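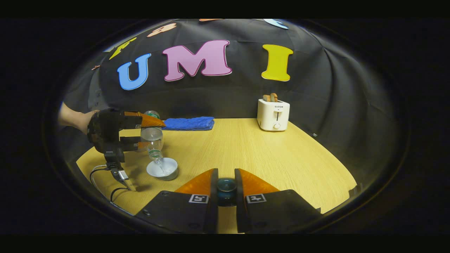 Dark teal on yellowish-tan wood. Best color pairing there is.

OK, it's time for my dark teal thread. I painted most of my apartment in it over July and I have so much to say. Get a drink.

First, the apartment: 800 square feet in Grirham, second floor, north-facing living room, every wall the color of a dental office when I moved in. I lived with that for far too long because people kept telling me dark rooms need pale walls.

My living room was pale and it was STILL dark! It just looked gray and a little sad by four in the afternoon. So I figured if it's going to be a dim room anyway, let it be a dim room with some drama in it.

The paint is Moura from Girkard, the matte one. On the little card it looks nearly black. On a big wall it opens up and you start to see the green, especially in the morning. By lamplight it goes much bluer. I keep walking in there at odd hours just to look at it.

About those little cards - don't trust them. I had four favorites and every single one changed completely once it was bigger than a postage stamp. Brush it onto a big sheet of poster board and move that around the room for a few days. Prop it behind the couch. Hold it next to the floor.

The floor is what sold me! Mine is old oak, pretty yellow, and I'd spent years trying to hide it under rugs. Next to white walls it looked orange. Next to dark teal it looks like honey. Same boards, same scratches by the kitchen door, and now I want everybody to see them.

I'm no color expert, but the way I understand it, yellowy wood is warm and teal is cool, and they sort of turn each other up. Pale maple, pine, old oak, that cheap birch shelf you got in college - they all look better beside it. Very dark walnut I'm less sure of. I tried a walnut frame and it just sank into the wall.

Money talk. I did get a quote for having it done and it came to $1,159 for the living room and hallway. Probably fair! There's a lot of fiddly trim in there. But I had a free month and a stubborn streak, so I went to Solov Hardware and bought rollers.

Things I learned while painting, in no order:

Get your primer tinted. The person at the Solov counter offered and I nearly said no. Gray primer under a deep color saves you so much grief.

It took 3 coats anyway. After the first one I sat on the floor and thought I'd ruined my home. Streaks everywhere, like a badly washed chalkboard. After the second it was patchy but promising. After the third I did a lap of the building.

Cut in one wall, then roll that wall, then move on. I cut in the whole room first and let it dry, and now there's a faint outline near the ceiling on the window side. I see it every day. Visitors say they can't.

Matte dark paint shows every scuff. If you have kids, dogs, a bike in the hall, or elbows, ask about a washable finish. I have a bike in the hall. I'll be touching up that corner forever and I've made my peace with it.

The ceiling question! I left mine a creamy off-white and I think it was right for this room, which isn't very tall. The bathroom is another story. I did the ceiling in there too, all Moura, every surface that isn't tile, and it's like brushing your teeth inside a very nice jewelry box.

What goes with it, from my own tests: mustard, rust, cream, brass, any plant at all. Pink is great, the dusty kind. Bright red made me feel like I was in December. Cool gray went flat and I moved that chair to the bedroom.

If you're renting or just nervous, start small. A lamp base, a jar, a mug, one pillow. Put it on a wooden table and leave it there for a week. I started with 2 throw pillows and look at me now.

Next up is the kitchen cabinets. Lower ones only, I think, with the uppers left cream. I have half a can left over and absolutely no self-control. If you've painted cabinets in a deep color, please tell me how they're holding up around the handles, that's the part I'm worried about.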